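Thread on how we collect pouring demos, for the people who asked after Saturday.

1/ The goal for this batch is 2,000 demos of simple kitchen tasks. We're at 1,071. Pouring is the biggest chunk of what's left.

2/ Each demo is one person, one task, start to finish. Hands start flat on the table. Then do the thing. Then hands flat again. If you forget the ending, we can trim it. If you forget the start, it gets thrown out.

3/ We ask people to do it the way they'd do it at home. The first 100 demos were all me, and the model learned to pour like me, elbow up and way too slow. More people fixed more of that than any change to the training code.

4/ Glove goes on first, marker cube goes on the back of the hand, then a quick calibration. Takes a minute or so. Redo it every time the glove comes off, even for a phone call.

5/ Pours are harder to label than pick-and-place. When does a pour start? We settled on the moment the bottle tips past level. Longo, our labeling tool, lets you scrub to it, but two labelers will still disagree by a few frames.

6/ Clothes: wear what you came in. Sleeves just need to stay clear of the marker. We want coats, hoodies, bare arms, all of it in the set.

7/ Water bottle into saucepan, from this month's batch: 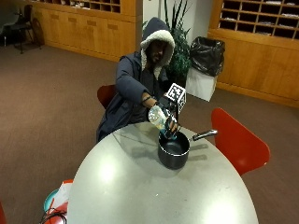
Uchenna Ajayi
February

8/ The cube has to stay in view through the tilt. If the wrist rolls too far we lose tracking and the take gets flagged. Flagged takes go in their own folder. Please don't delete them.

9/ Next up is 700 more pours with different bottles and pans, then lids. Sign-up sheet is in the usual channel.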